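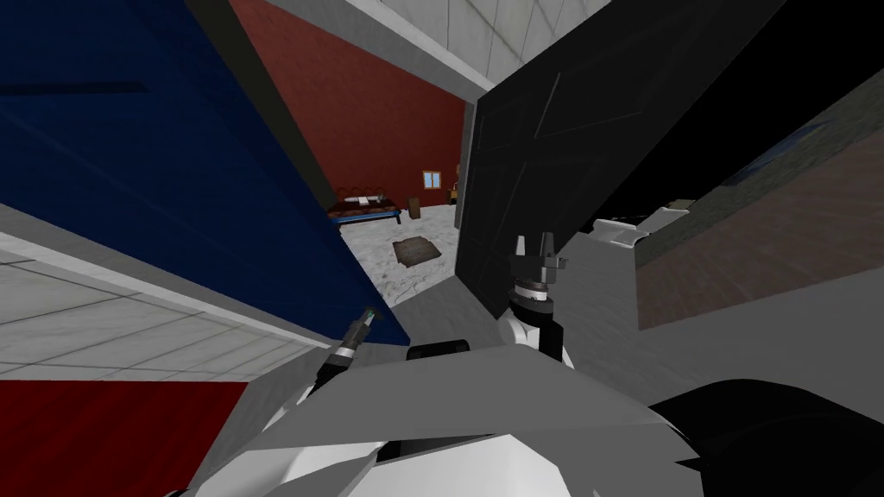
Do I need to build the arm before I start teaching it to pick things up?

Leave the hardware in its box for a while. Get the pick working in simulation first, where a dropped part costs you a mouse click and the cat stays out of it.

A few tips from the bench at Skildale, most of them learned the expensive way.

Set your joint limits before anything else. Raquel Correia skipped this in April and spent an evening watching her elbow joint fold into positions best left to yoga teachers.

Start with a ball. It has no corners and no wrong way up, so if the grip fails you know it's your fault. Mugs can wait. Mugs have handles and opinions. 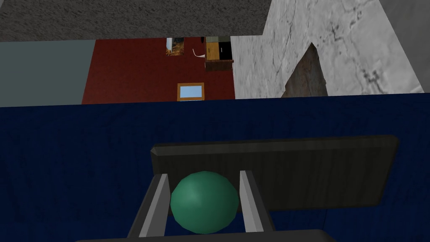 Green ball held between the two fingers, dark board behind.

Close the fingers slowly. Our first script shut them at 100 percent speed and the ball left for Nollamberg. We now run at 22 percent and go make coffee.

Move the target after every run. Shift it a little, turn the board, swap the wall colors if your software lets you. An arm that can grab from one spot has memorized a spot.

Save a copy before you "just tweak" the friction. Tsz-kin Lau keeps 11 of them, all named final.

When you do move to real parts, print the fingers solid and glue a strip of bike inner tube on the inside faces. Rough up the plastic first or it peels. Label both ends of every cable. Keep the stop button where your elbow won't find it but your hand will.

Spare servo screws are in the jam jar by the drill press. Please put the lid back on.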